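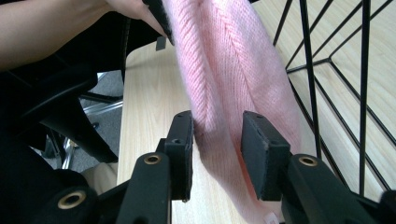 Speaker notes – folding and storing knitwear
22 January 2020
Evening talk, Orness branch. Slides are Hideaki's, numbered as in his file. Bring the sweater bag and the box of labels.

**Slide 1 – title**

Say who I am (Jelle Kuipers) and that Hideaki Hattori put the slides together and will do the folding at the table while I talk. Questions at the end, but people can stop us during the folding part.

Ask who keeps sweaters on hangers. Leave a few seconds for hands to go up.

**Slide 2 – why knits don't go on hangers**

- A knit is loops. Loops slide. Hang one up and its own weight pulls on the shoulders and the sleeves for as long as it's in the closet.
- Fine, fuzzy knits show it first. You get a bump at each shoulder and a hem that drops at the sides.
- Ribbing is more forgiving because it springs back, but a ribbed cuff that has been stretched for a whole winter stays loose.
- Cotton knits are heavy and don't recover well. Fold those too.

If someone says they have no drawer space: fold the sweater lengthwise and lay it over the bar of a padded hanger. It is better than the shoulders. Don't spend long on it.

**Slide 3 – before you fold**

Wash first, or at least air it overnight. Moths go for wool with skin oil or food on it, so a sweater worn twice and put away is a worse risk than it looks. Button cardigans. Empty the pockets. Run a hand down the inside seams and check for pulled threads, then fix those now with a crochet hook.

Care tag – read it out loud from one of the samples. People skip the tag and then ask about shrinking. The tag is usually in the side seam near the hem, or at the neck.

**Slide 4 – the long fold (Hideaki at the table)**

1. Lay the sweater face down. Smooth from the middle out.
2. Fold one side in to the center, sleeve and all. Turn the sleeve back so it runs straight down.
3. Same on the other side.
4. Pick it up at the top with one hand and let the bottom rest on the table. The ribs should run straight. If they twist, put it down and start again from step 1.
5. Lower it back down and fold in thirds from the hem.

Go slowly on step 4. It was the part that lost people at Ponden. Hideaki will do it once at normal speed and once slowly, then pass two sweaters out to the front row.

Thick sweaters: halves instead of thirds. Thirds make a lump that won't sit flat under anything.

**Slide 5 – scarves**

Same idea, less work. Fold in half the long way, then in half again, then roll loosely from the end without fringe. A tight roll leaves a crease in soft yarn. Scarves can stand upright in a shallow box, which makes it easier to see what you own.

**Slide 6 – drawers, shelves, boxes**

- Heavy pieces at the bottom, light ones on top.
- Light colors away from dark denim. Dye rubs off, mostly in damp weather.
- Leave room. If you have to push down to close the drawer, take one out.
- Cotton bags or a lidded box for the off season. Plastic bags hold moisture.
- Cedar is fine but the smell fades. Sand it lightly every year or replace it.

Uler clothing bank example: they sorted 2,420 pieces last winter, and 500 of those were knits that had arrived on hangers. Most were still wearable. The ones they turned away had gone at the shoulders. Show the chart, then move on – it's small and hard to read from the back.

**Slide 7 – fixing one that has already stretched**

Soak in cool water, press in a towel, lay flat, and ease it back to shape by hand. Dry it flat, away from the radiator. For shoulder bumps, a damp cloth and a little steam held above the knit, iron never touching. Say clearly that acrylic can go limp under steam and won't come back.

**Slide 8 – practice**

20 minutes. Everyone takes a piece from the pile. Hideaki takes the left side of the room, I take the right. Have people swap and refold each other's.

Likely questions:

- Vacuum bags? A short move, yes. A whole summer, no.
- Freezing for moths? Works if it's sealed and left long enough. Brush it out afterward.
- Pilling? Comb or shaver, flat on a table, before folding.

Handout is on the chair by the door. Next talk is at Amano, on mending, and the sign-up sheet goes around during practice.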